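Thread on teaching a two-armed robot to clear a kitchen table by remote control. Mostly notes on what I got wrong in June and have since changed. Numbered so I can find things again.

1/ Set-up first. Two arms, a gripper on each, one camera at head height between them. The operator holds a pair of smaller leader arms and the big ones copy the joint angles. We call the station Prerkside, after the road the flat is on.

2/ The task as written on the sheet: take the used things off the table, put them by the sink side, leave the food alone. A person does this without thinking. Writing it down took Cremilda Lacerda and me most of an afternoon, and we still disagree about lids.

3/ Control delay matters more than arm speed. On the old network switch we had up to 60 milliseconds between my hand and the gripper. You can work with that, but you start making small corrections to corrections, and all of those end up in the recording.

4/ A model trained on those recordings learns the wobble as faithfully as it learns the grasp. We threw out the first batch and changed the switch. Same operator, same table, visibly calmer paths.

5/ Mugs. Everyone wants to grasp a mug by the rim, as you get a good view of it from the head camera. It works until there is something in the mug. We now go in at the handle side, keep it upright, and lift clear of the table edge before any sideways movement.

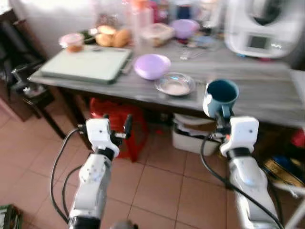 6/ The second arm is where new operators lose time. If one hand has a job, the other should be parked somewhere dull with its gripper open. Jitendra Tiwari used to let his free hand drift while he concentrated on the busy one. The recording can't tell drift from intent, so neither can the model.

7/ Cables. Ours run outside the arms and hang in a loop. Leave enough slack for full wrist rotation, then check it with the arm at full reach as well. I did the first check and skipped the second, and pulled a connector out on take 14.

8/ Clutter is deliberate. A bare table gives you lovely recordings and a policy that falls over when it meets a bread roll. Leave out food, bottles, tubs, cutlery, a plate that has been eaten off. Turn some bowls upside down. Move things between takes, including things the task never touches.

9/ On upside-down bowls: a smooth round base gives two fingers very little to hold. Sliding it to the edge and catching the rim is slow but repeatable. Pinching the base is quick and fails often enough that I've banned it at our station.

10/ Clear glass is still a nuisance. I judge depth through the headset from edges, and a clear plate has few of them. My fix is to approach low and slow from the near side and let the finger touch the table first. Light contact is fine. Our finger pads are cheap.

11/ Don't tidy under the table either. Whatever is down there shows up in the head camera, and the real homes this is meant for will have stools and storage boxes and bags on the floor. Cremilda did a neat version of the room for comparison and the policy trained on it was the worse of the two in every other room we tried.

12/ Take length. We aim for one object per take, 15 seconds or under. Long takes look efficient but one fumble near the end spoils the lot, and cutting them afterwards is worse work than recording them.

13/ Fumbles: keep the ones you recover from. Drop, look, re-grasp, carry on. Label them. Bin the ones where a person had to reach in, and bin them on the spot, as you will not remember which they were by the evening.

14/ Operator breaks. Mine is 5 minutes after each block, arms down, headset off. Grip quality drops before you feel tired. I plotted jaw closing force against time at the controls and the trend was plain enough that I stopped arguing.

15/ Someone at Honorato asked whether guiding the arm by hand would be easier than all this. For one arm and a simple path, yes, I still do it that way. With two arms you run out of hands, and your own body is in the camera view for every frame - then you have a training set full of elbows.

16/ Tools, as I'll be asked. Recording is done with Droteo, our in-house logger, one file per take, joint angles and video on the same clock. Labels go in a spreadsheet. The Rinley station uses the same layout so we can swap takes without converting anything.

17/ Still unsolved: forks. They lie flat, the fingers are thicker than the gap, and nudging one just moves it. Jitendra wants to file the fingertips thinner. I'd like to try pressing on the tines to lift the handle first. If you have a method that works with plain two-finger jaws, please reply with the finger dimensions.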